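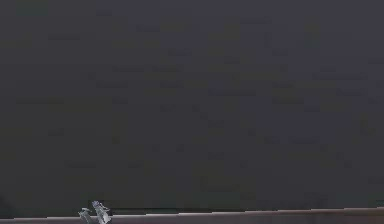 深灰底上的浅淡色块，有的略偏绿，有的略偏蓝紫。

关了灯，你真的看见“黑”了吗？

关于黑夜，大人们说过很多话。有人说多吃胡萝卜，晚上就能看得清清楚楚。有人说猫在一点光都没有的屋子里也能抓老鼠。还有人说，闭上眼睛以后看到的就是纯黑色。

这几句话你大概都听过，说的人大概也没试过。我们今天就一句一句地查。查的时候请你记住一个问题，它很好用：“你是怎么知道的？”问的时候客气一点，大人一般不会生气。

先查第一句：闭上眼睛，看到的是纯黑

今天晚上关灯以后，拉好窗帘，闭上眼睛，再用手掌轻轻挡在眼睛前面，别压眼球。等一小会儿。你看到的是什么颜色？

很多人会说“黑色”，因为他们觉得应该是黑色。可是仔细看一看，多半会发现那是一种很深的灰，里面还有细细的颗粒，有时候飘过一团淡淡的雾，有时候冒出几个小亮点。你盯着一个亮点看，它就跑了。

这种灰有一个德语名字，叫Eigengrau，意思差不多是“自己的灰”。它不是从外面来的。你眼睛最里面有一层薄薄的膜，叫视网膜，上面挤满了感光的细胞。它们的工作是碰到光就发信号。可是它们干活不算特别老实，没有光的时候也会偶尔发出一点信号，就像没人打电话，听筒里也有沙沙声一样。大脑收到这些零零碎碎的信号，就给你看一片不太干净的灰。

所以有的人在黑屋子里觉得“那边有东西在动”，先别忙着害怕，也别忙着相信。很可能只是眼睛和大脑在自己闹着玩。开灯看一眼就知道了。

那么什么时候看起来最黑呢？说出来有点怪：旁边有亮东西的时候。白纸上印的黑字，看上去比关灯后的黑屋子还黑，其实白天的黑字反射出来的光，比黑屋子里的光多得多。大脑判断黑不黑，主要靠比较。屋里什么亮的都没有，它没法比，就只好给你一片灰。

你可以自己做个小试验。找一张灰色的卡纸，剪成两个一样大的方块，一块放在白纸上，一块放在黑纸上，退后几步看。放在黑纸上的那块是不是亮一些？现在把两块并排放到一起。如果你还是觉得它们不一样，那就得检查一下是不是剪自同一张纸了。

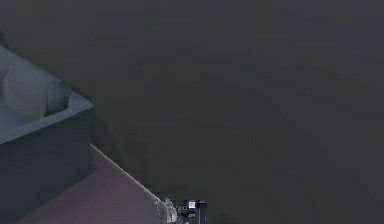
Policarpio

再查第二句：过一会儿眼睛就“习惯”了

这一句我本来也不太信，“习惯”这个词太含糊了，什么事都能说习惯。查下来，这句话倒是真的，只是说得太简单。

刚从亮的地方走进暗的地方，瞳孔会变大，让更多的光进来。这一步很快，几秒钟就完成大半了。很多书讲到这里就不讲了，好像瞳孔把事情全办完了。可是瞳孔变大多进来的那点光，远远不够解释你后来能看见那么多东西。

真正费时间的是感光细胞。视网膜上主要有两种：一种叫视锥细胞，喜欢亮光，能分辨颜色；另一种叫视杆细胞，很弱的光也能感觉到，可是分不出颜色。视杆细胞里有一种东西叫视紫红质，被强光一照就变了样，暂时不能用，要在暗处慢慢恢复。恢复到差不多，需要半个小时左右。

这就能解释几件你可能早就发现的事。

晚上的衣服看起来都灰扑扑的。衣服没有褪色，是光太弱，视锥细胞帮不上忙，视杆细胞又不管颜色。

红花到了傍晚会显得特别暗，旁边的绿叶反而亮一些。视杆细胞对红光很迟钝，对蓝绿色的光要灵敏些。

好不容易习惯了黑暗，有人打开手机一照，你又什么都看不清了。视紫红质白攒了，得重新来。看星星的人常常用很暗的红灯照路，就是为了少打扰视杆细胞。

还有一件更奇怪的。天上有颗很暗的星，你盯着它看，它没了；你往它旁边看，它又出来了。视网膜正中间那一小块地方几乎全是视锥细胞，视杆细胞都住在外圈。正眼看，光刚好落在最不会看暗东西的地方。斜着看一点，反而能看见。别光听我说，找个晴朗的晚上，和家里人一起到灯少的地方试一试。

接着查第三句：猫在一点光都没有的地方也能看见

这句是错的。没有光，谁的眼睛也看不见东西，猫也一样。

猫比我们强的地方在于，它用很少的光就够了。常见的说法是，猫需要的光只有人的六分之一。“6”这个数字在很多书里抄来抄去，我建议你把它当成一个大概的意思，别当成量尺子量出来的。不同的猫、不同的测法，结果不会这么整齐。

可是“猫更会用弱光”是有道理的。猫的瞳孔能张得很大，视杆细胞也多，眼睛后面还有一层像镜子一样的东西，叫反光膜。光第一次穿过视网膜没被抓住，碰到反光膜弹回来，又有一次机会。晚上车灯照过去，猫的眼睛会发亮，亮的就是弹回来的光。猫的眼睛自己不会发光，这个也经常有人说错。

好处不是白来的。猫看细小的东西没有我们清楚，看颜色也不如我们。你在墙上贴一张字很小的告示，猫就算认识字，也得走得很近才能读。在真正漆黑的地方，猫靠的是耳朵、鼻子和胡须。有人看见猫在“全黑”的屋子里走来走去，就以为它看得见。可那间屋子真的全黑吗？门缝、充电器上的小灯、窗帘边上漏进来的月光，都算光。

最后查第四句：吃胡萝卜能练出夜视眼

这一句最难对付，因为它有一半是真的。

胡萝卜里有胡萝卜素，身体能把它变成维生素A，而做视紫红质要用到维生素A。如果一个人长期缺维生素A，天一暗就会看不清，这叫夜盲症的一种。这样的人把缺的补上，确实会有帮助。要补多少，得听医生的。

有人就顺着往下推：缺了会变差，那多吃一定会变好。这一步推错了。水杯倒满以后，再倒只会流到桌子上。身体里的维生素A够了，再多吃十根胡萝卜，晚上也不会看得更远。胡萝卜吃得太多，手心倒可能变黄。维生素A的药片更不能自己乱吃，吃多了会生病。

战争的时候还有过一个有名的故事，说英国飞行员夜里打得准，是因为爱吃胡萝卜。当时飞机上已经装了雷达，这件事要保密。胡萝卜的故事是不是专门编来骗对手的，研究历史的人说法不太一样。我们能确定的是，雷达帮的忙比胡萝卜大。

学会看广告

为了练习，我们来看一段广告，东西叫“Muver夜明软糖”，一盒150元：

“来自星空小镇Brostovano的秘密配方！2,442位小朋友吃过都说好！连吃一星期，夜里能多看见2,000颗星星！”

读的时候心里有没有痒痒的，有点想买？那就更要慢慢读。

“秘密配方”，既然是秘密，别人就没有办法检查。

“2,442位小朋友都说好”，听着很准，连个位数都有。可是数字写得细，不等于数得对。谁问的？怎么问的？说不好的人有没有算进去？要是问的时候手里还举着一盒免费的糖，那大家当然都说好了。

“多看见2,000颗星星”，跟谁比？吃糖以前在城里看，吃糖以后到小镇上看，不吃糖也会多出一大堆星星，因为小镇灯少。月亮圆不圆，天上有没有云，在外面待了多久，也都会影响。

想知道糖有没有用，应该这样试：找两组小朋友，同一个晚上，站在同一个地方，待一样长的时间。一组吃这种糖，另一组吃味道和样子都一样、但没有“秘密配方”的糖，谁也不知道自己吃的是哪种，连记录的人也不知道。最后再比。要是两组差不多，那150元不如拿去买一本星图。

用这个办法，你还可以去查别的话，比如“在暗处看书眼睛会坏掉”。关于这句，医生们一般认为，光线暗会让眼睛累、发干，休息以后能缓过来；至于会不会让近视加深，要分开来看，跟书离眼睛多近、看了多久、白天出不出门都有关系。所以灯还是开着看书吧，这一次大人说得不算错，只是理由常常讲得太吓人。

今晚可以试的

请大人陪着，选一间收拾好的屋子，地上别留积木。拿几张不同颜色的卡纸，打乱，关灯，马上猜每张是什么颜色，在背面用铅笔写下来。然后坐着等半个小时，可以听故事，不许看手机。再猜一次，写在旁边。开灯对答案。

第二次你很可能看得见卡纸的边了，颜色还是会猜错不少。要是你全猜对了，先别高兴，去看看窗帘有没有拉严。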